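The arm that would not let go

Frøydis Viklund wants one thing understood before she starts. The two-armed packing cell at Kutside did not injure a person, and she would like people to stop saying it did. "It closed on a suitcase and kept closing," she says. "That's bad enough. You don't have to dress it up."

She was called in after the fault, which hit at 4 on a Saturday afternoon. The cell was set up to pack folded clothes into a hard-shell case and take them out again. The right arm reported that its gripper was open. It wasn't.

"The software believed the motor," Viklund says. "The motor was reporting the command it had been given. So you had a machine quoting itself and calling that a measurement."
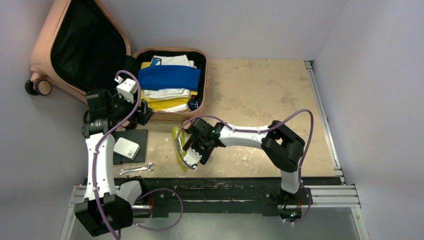

Zimau, which supplied the control software, disagreed with that reading, saying in a written reply that a worn connector had sent a stale value and that the program did what it was meant to do with the number it got.

Viklund has read the reply and is not moved by it. A stale value should look stale, she says, and a program that can't tell an old number from a new one has no business deciding when to squeeze. She asked for the logs. They came with a gap of 19 seconds in them, covering the part she cared about.

"I was told the gap was normal. Fine. Then what are the logs for?"

Her other complaint is the stop button. The operator pressed it and the arms froze, as designed, with the fingers still shut on the rim of the shell. Stopping motion and releasing force are two separate things, and the manual treats them on the same line.

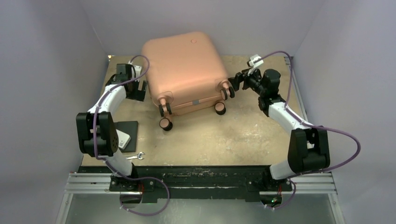
She spent the following week repeating the job with the grip force turned down. Over 59 runs the false "open" signal came back 4 times, always on the right arm, and always after a long reach with the wrist turned in. To her that points at the cable being pulled. It does not clear the software. Cables on moving arms get pulled, and anyone who builds one of these cells knows it on the first day.

I asked whether a camera near the fingers could have caught the problem. She shrugged. It could, if anything in the program had been checking its picture against the finger position. Nothing was.
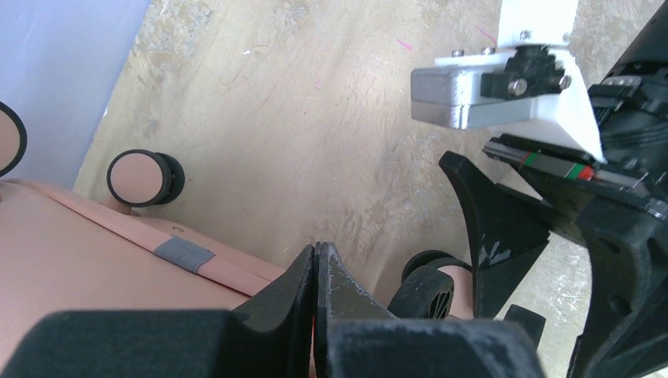
Vidham, the firm that did the installation, takes a softer line, noting that the cell had passed its acceptance test and that adding a camera check would slow every cycle.

"How much slower?" Viklund says when I read her this. "They've never given me a figure. I'd trade a slow cell for one that knows where its own fingers are." The acceptance test, she adds, was 20 picks with new cables, and she doesn't think much of it.

Some changes have been made. The cable has more slack at the wrist, and a reading that fails to update now halts the cell. There is also a separate release control, wired apart from the main program, which she insisted on and which she tests herself.
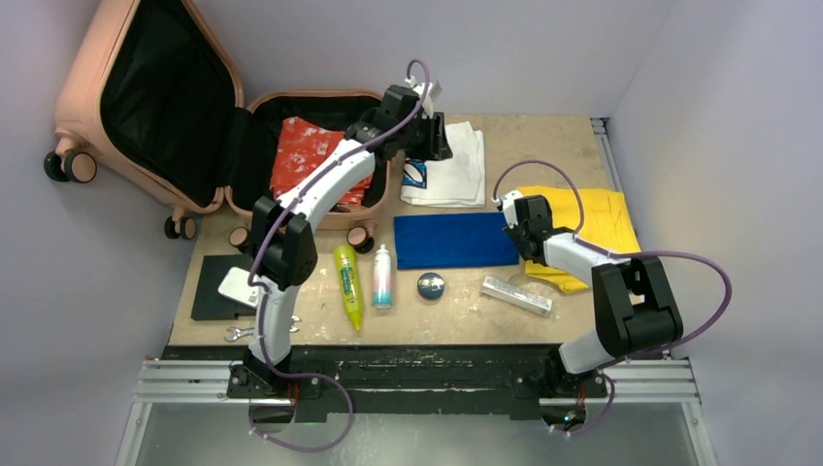
She still won't sign off on running the cell without an operator beside it. Mabula, a second site, is waiting to put in the same setup and would like an answer by September. Viklund has told them what she told Kutside: she wants the missing part of the log, or a repeat of the fault with full logging on, before she calls the cause known.

"They keep asking me if it's fixed," she says. "I tell them it hasn't done it again. They write down 'fixed.'"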